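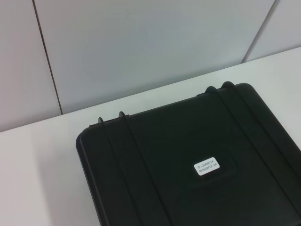 The Zarside open day is a yearly public demonstration of robot handling work, held each October in the Girard hall. It began as a trade visit and now admits 210 people over 2 sessions. Its best-known item is the case trial, in which an arm with a camera at its wrist is set to work on a black hard-shell carrying case on a white table. The organisers call the trial a test of everyday skill. That claim is disputed, as the case, the table and the lighting are all chosen by the people being tested.

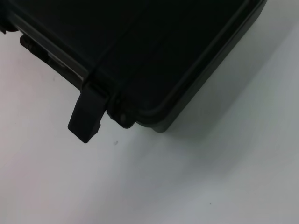
Thongchai Saithong has written that a latch is a fair test whatever the table looks like, and that critics should bring a case of their own. The rules do not at present allow this. Scores are given by Plurnine, which also supplies the control software, and failed attempts are left out of the printed summary.

Catches and hinges are the usual sticking points. Last year's summary listed 13 attempts and gave no times for any of them.
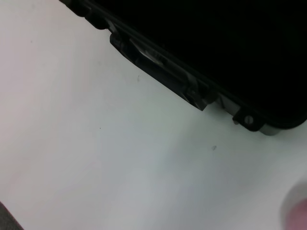 One visitor's comment in the Likier newsletter complained that the talk lasted longer than the handling, and asked why the 9 o'clock session was closed to questions. No reply was printed.

See also: Girard hall; Plurnine scoring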